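Tag-Guided Alignment for a Gripper-Mounted Camera
Final Project Report, Orar Robotics Laboratory

1. Purpose
The project developed Galtura, a software package that estimates the position of a tagged part and plans a straight approach to it. Each part is treated as a rigid body with one known tag, and its model is stored in a short text file.

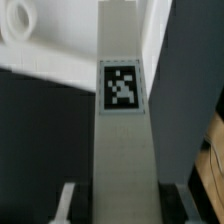 Detection runs at 30 frames per second. Corner positions are refined before the pose is computed, and any estimate that differs sharply from the previous one is discarded. Early versions lacked this check, and the planner received poses that flipped between two solutions.

2. Use of Two Views
The wrist view is precise at close range but covers little of the table. A fixed view supplies the first estimate, and the planner — named Pornent in the source code — selects a part from it.

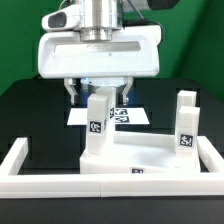 Control then passes to the wrist view. The change of source caused most of our early faults, as the two views did not share a clock. Time stamps are now corrected at startup, and poses older than 42 milliseconds are rejected.

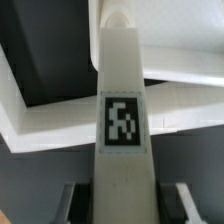 3. Remaining Work
Calibration between wrist and camera is still done by hand and takes over 6 minutes. We recommend adapting the Rostami routine, already in use in the laboratory. Blurred views also remain a concern, and the filter should be tested at lower speeds.

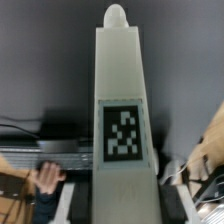

Figure 4. Wrist view of a tagged column between the gripper pads.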